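Pearce Household Exchange Opens Winter Collection of Kitchen Goods

November 21, 2022

The Pearce Household Exchange has opened its winter collection of kitchen and dining goods, the organization announced this week. Residents may bring dishes, cookware and small table items to the exchange's building on Ukano Street through the end of February. The goods will be passed on without charge to households that are setting up a home in the district.

The collection is the second the exchange has held since it moved out of the former Drotel warehouse. Last winter it supplied 335 households with a basic kitchen set. Demand has grown since then, according to Birutė Paju, director of the exchange, and the waiting list for sets is longer than it was at the same point a year ago.

"Families can usually find a bed and a table through relatives or a landlord," Paju said. "Plates, bowls and a decent pot are what they go without. People eat from takeout containers for weeks before they ask us for help."
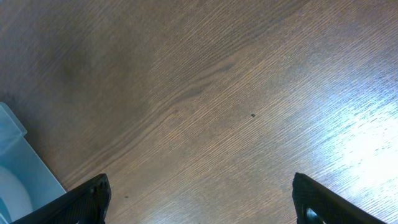 A basic set is made up according to the size of the household. It contains dinner plates, bowls, cups, flatware, a saucepan with a lid, a frying pan and a cutting board. Larger households receive a second saucepan and serving dishes when these are in stock. The exchange does not require the pieces in a set to match, although staff try to keep plates of the same diameter together so that they can be stored easily in a small cabinet.

Applications are made through the district housing office or directly at the exchange. Applicants are asked for their name, their address and the number of people in the home. Proof of income is not requested. The exchange dropped that requirement two years ago, after a review by Justinas Kalniņš, who manages intake, found that it delayed deliveries and led to very few refusals.

"We were holding sets on the shelf while someone looked for a pay stub," Kalniņš said. "The review showed that the paperwork cost us more in staff hours than the goods were worth."

The exchange has also changed the way it receives donations. In earlier years, goods were accepted loose at the front counter and sorted in the back at the end of the day. Breakage was high, and a large share of what arrived could not be given out. Donors are now asked to bring dishes in a box or bin that can be carried by one person, with heavier pieces at the bottom and glass wrapped separately. Containers are returned to the donor on request.

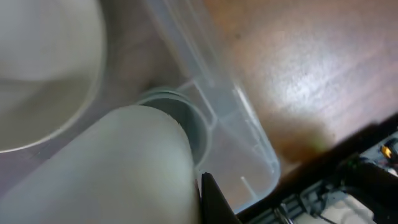
Goods that pass inspection are washed on site before they are shelved. The exchange's commercial dishwasher was replaced in the summer with the help of a grant of $3,333 from the Panen Fund, which supports small repair and equipment projects in the district. The earlier machine had been out of service for long stretches, and dishes had to be washed by hand.

Normunds Tamošiūnaitė, who oversees the sorting room, said the new machine has shortened the time between drop-off and shelf to a single working day in most cases. He asked donors to rinse items at home all the same. Dried food and adhesive from price labels remain the most common reasons for a second wash.

Chipped, cracked or crazed dishes cannot be accepted. Cracks in a glaze can hold food residue even after washing, and a chipped rim may cut. Nonstick pans with a scratched or peeling surface are also turned away, as are plastic containers that have warped or become cloudy from heat. Items with small marks on the underside are welcome, provided the eating surface is sound.

Electrical appliances are a separate matter. The exchange takes electric kettles and toasters only during the hours when a qualified tester is in the building, and donors should call ahead. Microwave ovens, blenders and deep fryers are not accepted at any time. The district recycling center will take these without charge.

Most needed at present are the following:

Saucepans with lids, in any size that holds more than a quart.

Dinner plates and soup bowls, either singly or in groups.

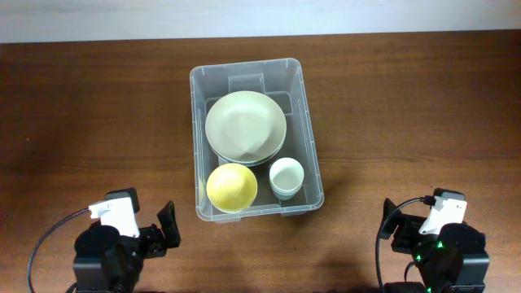
Children's cups and bowls in unbreakable materials.

Can openers, vegetable peelers and measuring cups.

Clean dish towels, folded and tied in bundles.

The exchange has a good supply of coffee mugs, wine glasses and decorative serving pieces, and asks residents to hold these until spring. Vases, candleholders and framed items should be taken to the charity shop on the same street, which sells them to cover part of the exchange's heating bill.

Delivery is offered within the district for applicants who cannot collect a set in person. The service is coordinated by Dalia Laur, and up to 20 deliveries can be made in a week. Sets are packed the evening before and labeled with the household number only. Drivers do not enter the home unless they are invited to do so, and recipients are not asked to sign for individual pieces.

Laur said that the exchange would like to extend the service to two neighboring districts. A decision depends on the budget for the coming year — the cost of fuel has risen, and the exchange's van is due for replacement. The board will consider the matter at its February meeting, which is open to the public.

Schools, workplaces and residents' associations that wish to organize a collection of their own may request a printed list of accepted items and a set of shipping labels. Group donations should be scheduled in advance so that space can be cleared in the sorting room. Rin Oshima, who handles group collections, is the point of contact and can be reached through the front desk.

The exchange has provided an answer to the inquiry it receives most often.
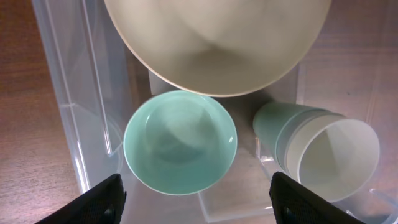
May I donate a partial set of dishes, or pieces from different sets?

Partial and mixed sets are accepted on the same terms as full ones. Staff combine pieces from several donors to make up a kitchen set, and a single sound plate or bowl can fill a gap in an order that is otherwise ready to leave. Donors do not need to sort pieces by pattern or color before bringing them in.

The front counter is open for drop-off from 10 a.m. to 4 p.m. on working days. The building has a step-free entrance on the parking lot side, and staff can help unload vehicles there if asked at the desk. Goods should not be left outside the building after hours.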